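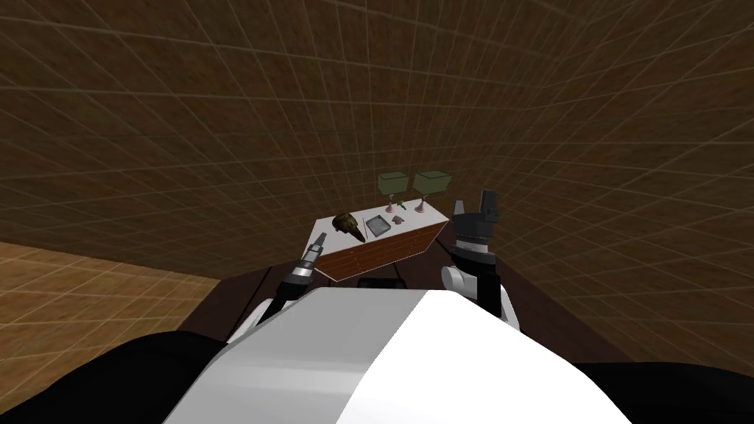

Hornance Opens Tile and Mosaic Hall in September

The town museum in Hornance will open a new hall for tile and mosaic work in September, after nearly 19 months of building delays. The hall takes over the ground floor of the old Bultix stove works on the canal side of the museum, a space last used for storing exhibition crates.

The opening show covers household tile from kitchens, stairwells, public baths and bakeries in the region. The museum says 400 pieces will be on display at first, with the rest of the collection kept in pull-out drawers that visitors may open themselves. The full catalog lists 2381 items, most of them given by local families when older houses were torn down or rebuilt.

Lenuța Bălan, the museum's curator of applied arts, said the collection had been hard to show in the old building. Large panels could not be brought up the stairs, and several had been kept in two or more sections for years.

"People here grew up with this tile and walked past it every day," Bălan said. "Many of them have never seen a whole panel put back together."

The biggest item in the show is a wall from the Hrytsenko bakery, which stood on the market square until it closed. The wall was taken down in strips and glued to backing boards, and a number of pieces broke in storage. Restorers spent last winter cleaning off the old glue and filling the gaps. Where a tile was missing they used plain gray fill, and no new tiles were made to match. Bălan said the museum wanted visitors to be able to tell which parts were old.

Work on the hall ran late after the builders found damp in the north wall. The plaster was stripped and left to dry over the summer, and the floor had to be raised at that end to make room for a drain. The museum had first planned to open in the spring.

Sølve Grønli, a tile setter who will run the museum's classes, has been given a workroom behind the main hall. Beginners will learn to cut, lay and grout a small panel over four evenings. A shorter class on repairing cracked floor tile at home will follow later in the fall. Grønli said students should bring old clothes and their own gloves — tools and tile are supplied.

The museum's coffee shop, Mila, will move into the front corner of the new hall and open at 9 a.m., an hour before the galleries. The present coffee shop beside the ticket desk will close, and that room will be used for coats and school groups.

Entry to the tile hall is included in the normal museum ticket. Canal Street will stay closed to cars between the bridge and the museum gate until the paving is finished, and drivers are asked to use the lot behind the library. The number 2 bus will keep stopping at the bridge.

Families who gave tile to the collection are invited to an early viewing the evening before the hall opens. Those who have moved since making a gift should leave their new address at the ticket desk — the museum still has no current contact for many of the older donors.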